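# Checklist for the tabletop pushing cell, Grindum workshop

Inspection of June 11, 2018. Cell 2, arm with rod tool.

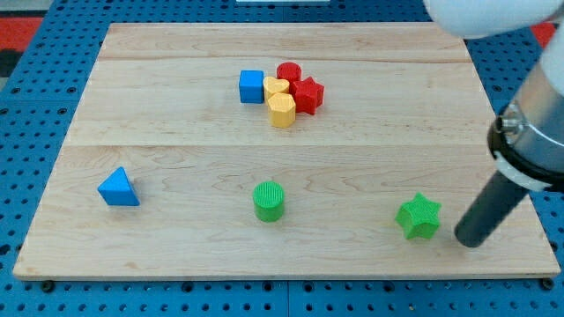

*Cell 2, work board with the blocks, rod tool near the green star.*

Scope: the small arm, the rod tool, the board, the table, and the space where the operator stands. The electrical cabinet has its own sheet, please do not mix them. The rules are the house rules from Flornau, version from March, with the changes we agreed for Grindum.

Marks: **OK** = fulfilled. **C** = fulfilled with comment. **NO** = not fulfilled, the cell stays stopped until it is repaired. **n/a** = does not apply.

## A. Before power on

- [x] **A1. Emergency stop can be reached from the operator place without bending over the table.** OK
- [x] **A2. Emergency stop pressed and released, arm does not restart by itself.** OK. Tried 2 times, one time with the program stopped and one time during slow motion.
- [x] **A3. Floor marking complete and visible.** C. The tape on the door side is worn. It can still be seen, but it should be new before the next inspection.
- [ ] **A4. Name of the responsible person on the cell door.** NO at the start of the inspection, the card holder was empty. A card was put in at once and the item is now closed. I leave the box empty so that the next inspector looks at it again.
- [x] **A5. Cables of the arm without damage, not lying where a person walks.** OK

## B. Table and board

- [x] **B1. Perforated table top is tight, no movement when pushed by hand.** OK
- [x] **B2. Work board lies flat and does not slide.** C. I pushed with the hand at every corner. The left front corner gives a little when pushed down. It is permitted, but the fastening there should be checked with the tool and not only with the fingers.
- [x] **B3. Seams of the board are smooth.** C. The rod passes over the seams many times in one shift. If an edge comes up, the rod can catch and the arm will go into protective stop, or the board will get a scratch. Please feel along the seams with a finger every week. Today I felt no edge.
- [x] **B4. No splinters at the board edges.** OK
- [x] **B5. No loose screws, keys, pens or cups on the table inside the reach of the arm.** OK. One hex key was found under the table and returned to the drawer.

## C. Blocks

- [x] **C1. Only blocks from the approved set are on the board.** OK. Colors in use are red, blue, yellow and green. Wooden toys from home are not approved, also when they have the same size.
- [x] **C2. Blocks have no cracks and no sharp broken points.** C. The stars need more attention than the other shapes, the points are the first to break. One spare star in the box had a damaged point and I have removed it from the set.
- [x] **C3. Blocks stand on the board, none hangs over the edge.** OK
- [x] **C4. Start position is suitable for the task.** C. In the upper half of the board the heart, the red cylinder, the red star, the yellow hexagon and the blue cube are close together. For the task "separate the group" this is correct. For the task "push one block to the corner" it is not a good start, the rod will move two or more blocks at the same time and the result cannot be compared. The operator must write in the log which task is meant.
- [x] **C5. Blocks are moved by hand only when the arm is in hold.** C. The operator explained the rule correctly. But I saw a hand go to the board one moment before the hold lamp was on. We talked about it. It is a small distance and a slow arm, and still it is the rule.

## D. Arm and rod tool

- [x] **D1. Flange screws tight.** OK, torque checked with the Tovar key.
- [x] **D2. Rod is straight and sits firmly in the holder.** OK
- [x] **D3. Tip of the rod is round, without burr.** OK. A worn tip must be changed, not filed.
- [x] **D4. Lowest permitted height of the tip is set in the controller.** OK. The tip works close to the board and this limit is the only thing that keeps it from pressing down. Nobody changes the value without a second person present.
- [x] **D5. Speed limit set.** C. Limit is 400 mm per second in the controller. The paper on the wall shows an older value. The paper must be replaced - two different numbers in one cell is a finding also when the correct one is active.
- [ ] **D6. Force limit test with the gauge.** NOT DONE. The gauge is at Grulton for calibration. Until the test is made the cell runs only in reduced mode, with the operator present all the time.

## E. Papers

- [x] **E1. Log book at the cell and filled in.** C. Last entry is number 553. Two entries before have no signature.
- [x] **E2. Risk assessment is valid for this tool.** OK. It covers the rod only. If somebody mounts a gripper, a new assessment is necessary, also for a short trial.
- [x] **E3. Work instruction in the language of the operators.** OK

## Result

Cell 2 is released for **reduced mode**. Full release after D6.

To do, in this order:

1. Force test when the gauge is back (D6).
2. New paper with the speed value (D5).
3. Check fastening at the left front corner (B2).
4. Missing signatures in the log (E1).
5. New floor tape, door side (A3).

General comment: the cell is clean and the people know it well. My worry is more with habits than with the machine. When an arm is small and moves slowly, one starts to treat it like a lamp on the desk. Please repeat C5 at the next shift meeting.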